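Keep the clothes you already have

Every spring the same advice goes round: empty the wardrobe, make three piles, send one of them to the charity shop. I have followed it for years and I now think it is mostly bad advice. It makes us feel tidy and leaves us free to buy again by May.

My neighbour Craig Halliday sorts donations at the Ramalho Road shop on a Tuesday. He told me that a single morning brought in 134 bags, and that much of what was in them could not be put on the rail. A missing button is enough to rule a shirt out. So is a bobbled cuff or a hem that has dropped. These are small jobs, and the person who owned the shirt was far better placed to do them than a shop with one table and no sewing machine.
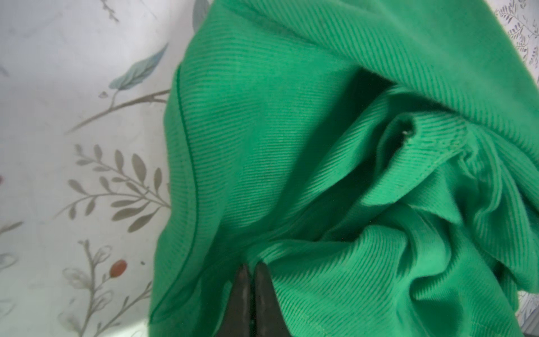
Green ribbed fabric on a white botanical-print surface.

I am not against charity shops. I buy from them. But giving a thing away has become a polite form of throwing it out, and we ought to be plain about that. If you would not hand a jumper to a friend, it should not go in the bag.

The usual objection is time. People work, they have children, and a new top from Vimano costs less than a decent lunch. I accept all of that. Still, I timed myself last winter and a split seam took 11 minutes, most of it spent looking for the thread. 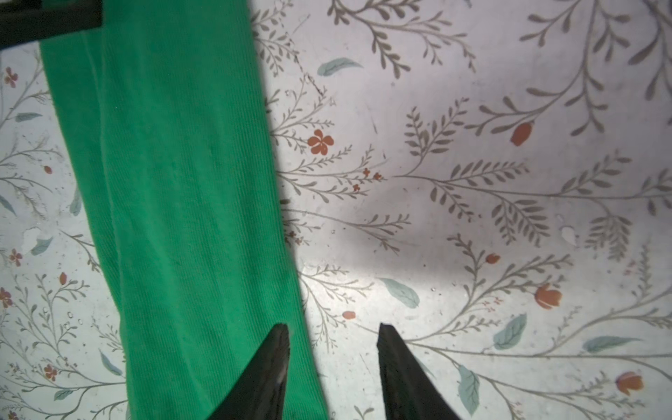 Skill is the harder objection. My mother was taught to darn at school and I was not. My daughters were taught neither darning nor how to read a care label, and one of them shrank a wool cardigan in her first week away from home. I would put an hour of mending a week back into the timetable before I bought schools another set of tablets.

Councils could help too. Ours spends money every year telling us to recycle textiles. A weekly repair table at the library would need a room, a kettle and somebody who can sew.

Letters to the editor are welcome at the usual address | © Jilenum Review | Back to top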